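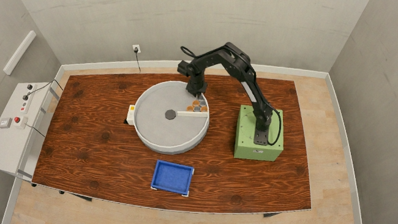

The long table comes back

Small apartments were supposed to kill it. One big table, one room, everybody at it. Then the bar stools came, then the couch with a tray on your knees. Now people want the table again.

At Lykkegaard, a furniture shop on the harbor side of Parov, the big ones sell first. Seven on the floor in August, two left by the end of the month. Mostly secondhand. Dark wood, scratches and all. Buyers run a hand under the edge, ask if the legs come off, go home and measure the stairwell. Some come back. Some don't.

Why now? Rent, partly. A table is a desk until five, then homework, then dinner. Cheaper than another room. Also people got tired of eating alone, or say they did.

The Jondby supper club started with 13 chairs, no two alike, and a door laid over trestles. These days it's about 60 on a good night and a waiting list. Soup, bread, whatever's cheap. You sit where theres a gap. Strangers pass the salt. It gets loud.

Care is simple. Wipe crumbs, dry spills, wax twice a year if you remember. Sasoser makes a decent hard wax, smells awful for a day. Rings from hot mugs come out, mostly. Leave the knife marks alone.

And measure first. Leave room to push a chair back. Most poeple forget the chairs.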